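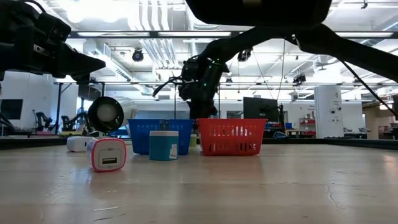

Two-arm sorting table in the shared shop — is the second arm worth it?
Shop Builds > Automation

gilsoo_j
Picture is how the table stands as of Friday. Two black arms over it, blue basket and red basket in the middle, and the usual junk to sort: the pink and white USB charger, the white block behind it, the teal container, the fan-looking thing on its side.

Goal is simple. Small stuff goes in one basket or the other and I don't touch it. I've put 900 into this since October and I'm trying to decide whether to keep going with two arms or pull one and sell it. I have my doubts. Every video I watch of a setup like this has a cut in it right before the hard part.

Aoife_MS
What does the second arm do that the first one can't?

gilsoo_j
Hands things over, in theory. The far side of the red basket is a bad reach for the left arm. In practice they spend most of their time staying out of each other's way.

Aoife_MS
Then move the basket.

dukham_dan
lol

gilsoo_j
I did move the basket. Then the blue one is the bad reach.

Nam-gil H.
I'm going to disagree with Aoife before this turns into a pile-on. I ran one arm for a year on my bench in Jumamcombe and the thing that killed me was regrasping. You pick up a charger by the wrong side, and with one arm all you can do is set it down and try again. Two arms, you pass it across. Keep both.

Aoife_MS
How often did a pass work, though? A number please, out of how many.

Nam-gil H.
Didn't log it. Most of the time.

Aoife_MS
"Most of the time" is what the Fudero kit page said about my gripper. I logged mine. 200 tries, same part, same spot on the table, and 17 of them ended with the part on the floor. That was one arm and no handoff. I can't see how adding a second set of fingers brings that down.

katene_fan
What's the software? If it's the Katene planner, turn off the auto retry. It will go at the same bad grasp until you walk over and stop it.

gilsoo_j
Katene, yes. Retry is off. It helped some. Now it gives up on the charger right away where before it gave up after a while.

Sun-ja B.
Question about the baskets. Both have slotted sides. Do your fingertips catch in the slots? Mine did, and I spent two weekends blaming the camera calibration. I swapped in a smooth dishpan and the problem was gone. Cost me less than lunch.

Also, there's a thin crack in the tabletop near the lower right. I'd keep an eye on that. If the surface shifts even a little your heights are off, and you'll be chasing it forever.

gilsoo_j
Crack is only in the top finish as far as I can tell. I ran a straightedge over it and got nothing. Slots I hadn't thought of. The right gripper hangs straight over the red basket when it's parked, so it comes down right along the wall. Will try it.

Sutrisno_K
Sorry to be the grump. What is this for? I've watched four of these builds go through our shop and every one ended as an arm moving a cup from one side of a table to the other. A person can sort that table in the time it takes the controller to boot. If you like building it, great, build it. But then don't ask whether it's "worth it," the answer is no with one arm or two.

Nam-gil H.
People said that about 3D printers.

Sutrisno_K
And most of them are printing little boats.

gilsoo_j
Fair enough. I do like building it. I'd also like it to work at least once with no hand on the stop button.

Aoife_MS
Here's what I'd do. Park the right arm, power off, out of the way. Run the left one on the teal container only. It's a cylinder, easy shape, no wrong side to grab. Do 200, write down every miss. Then turn the right arm on and do the same again. If the second number isn't clearly better, sell it.

Sun-ja B.
Seconding that, but change the basket first or you're testing the slots.

katene_fan
Also lock your lights to one setting. Those long ceiling tubes throw a shine on that tabletop and the planner hates shine.

gilsoo_j
OK. Smooth bin first, then left arm only on the container. I got 18 tries in before closing tonight, old basket still, 5 misses. Two of those were the fingertip in the slot, Sun-ja. I watched it happen.

Sutrisno_K
5 out of 18 on the easy shape

gilsoo_j
I know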